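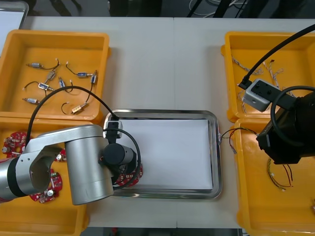 The repair shop on the lower end of Geltunbridge has no sign on the door. People find it because the owner of the hardware store two doors up sends them down, or because they had a lawn sprinkler fixed there in the spring and remembered. The woman who runs it asked us to leave her name out. She doesn't want more phone calls than she already gets.

She has been fixing irrigation systems, washing machines and coffee machines since 2000. Before that she worked in the parts department at Verhoeven, a wholesaler that has since closed its local branch.

"I learned the catalog first and the machines second," she says. "That's backward, but it worked out. When somebody brings me a valve I usually know what it is before I know what it came out of."

Most of what she does now is water. Garden systems take up the warm months, and washing machines and dishwashers fill in the rest. Coffee machines come from two cafes and from people who spent too much on one and can't bring themselves to throw it out.

We asked what breaks most often. She said valves, then hoses, then anything with a timer on it.

"A valve is a simple thing. There's a coil, there's a plunger, there's a spring. You put current through the coil and the plunger moves. If it doesn't move, either you have no current or you have dirt. Out here it's dirt. The water is hard and it leaves scale on everything."

She keeps a bucket of diluted vinegar by the sink for soaking parts. She used to buy a descaling product and stopped when the price went up. The vinegar takes longer. She leaves things in it overnight and brushes them off in the morning.

Her advice to homeowners is short. Clean the filter screen every April, before the first watering. Shut the system off at the main and drain it before the first hard frost. Write down which zone is which, on paper, and tape the paper inside the controller door.

"I go out to a house and the zones are numbered and the people have no idea what the numbers mean. So we stand in the yard and turn them on one at a time. They're paying me for that. I don't mind, but they should."

She charges a flat fee to look at something and takes it off the bill if the customer goes ahead with the work. About once a week she tells someone to buy a new one. Cheap plastic valves with molded housings can't be opened without cracking them, and she won't spend an hour on a part that costs less than the hour.

"I used to try. I was stubborn about it. Now I just show them the crack and they understand."

Parts have gotten harder. Her main supplier, Gullidlow, raised its minimum order to $800 last year, and she now places an order only every few months. In between she relies on pieces pulled from dead machines. She tests every coil with a meter before it goes on the shelf, and writes the reading on a strip of masking tape.

"If the tape has fallen off, I test it again. I don't guess."

She has had three apprentices over the years. One moved away, one went into heating and air conditioning, and the last one still comes in on Saturdays when the work piles up. She would take on another if the right person asked, but she isn't looking.

"They want to start with the soldering iron. I have them start with sorting. You spend a month sorting screws and fittings and you learn what things are called. Some of them can't stand it – fine, then they know."

We asked whether she gets tired of it. She thought about that while she wiped down the counter.

"The driving, yes. I don't like being out on the Pultudano road in the dark anymore. The bench work, no. I can do that with the radio on until suppertime and not notice."

The shop is open weekday mornings and by appointment on Saturday. She closes for the last two weeks of the year. Bring the whole unit if you can carry it, she says, and bring the screws.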